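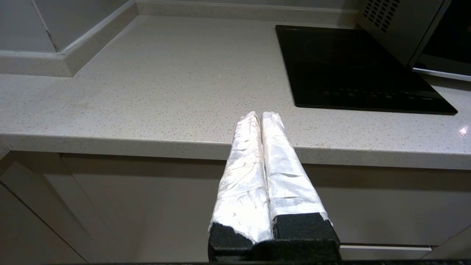

Posted 1st October by Jade Boychuk
16 comments | 127 shares

Section 4. Cleaning and resealing a speckled stone counter

Before you spend money on the Skorka kit, find out whether your counter needs sealer at all. The Skorka leaflet says every light counter does. I doubt it.

1. Clear the counter right up to the backsplash and wipe it with warm water and a little dish soap.
2. Dry it with a towel, including the inside corner, where crumbs get into the joint.
3. Put a spoonful of water near the back and leave it for 16 minutes.
4. Blot and look. If there's no dark patch, stop. You don't need sealer.
5. If it did darken, apply a thin coat and buff it off before it gets tacky.

Note: Engineered stone usually passes step 4. The "revives dull quartz" line on the bottle means very little.

Caution: Keep sealer off the rounded front edge until last. It runs, and dried drips are miserable to remove.

Caution: No bleach, no scouring pads, whatever the Drirnura video tells you.

6. Wipe the wall tile and grout separately, using a fresh cloth.

Ilango Subramaniam says his coat lasted until January. Mine didn't.

1,337 likes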